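Prirau Goat Incident

The Prirau goat incident was a minor traffic event in the town of Prirau, in which a goat released the handbrake of a parked delivery van. Widely reshared. The van rolled 469 feet down Orley Street and stopped against a hedge. No injuries, goat included.

Background

The van belonged to Matvii Kravchuk, a cheese seller from Waltier. He had left the side door open at 8 in the morning while unloading. The goat, named Salazar, lived on a smallholding next to the market and had gotten out before – 11 times, according to its owner, Vsevolod Demchenko.

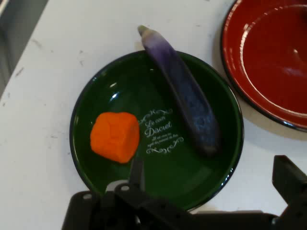 Aftermath

Police took statements but filed no charges. Kravchuk was billed $543 for the hedge, which Demchenko later payed in full. A clip from a shop doorway was picked up by regional news in September, usually under headlines about a "getaway goat".

Dispute over the handbrake

Some residents hold that the brake was never set. Kravchuk denies this. The garage report found teeth marks on the lever but did not say wich animal made them.

See also

Animals in traffic
Waltier cheese market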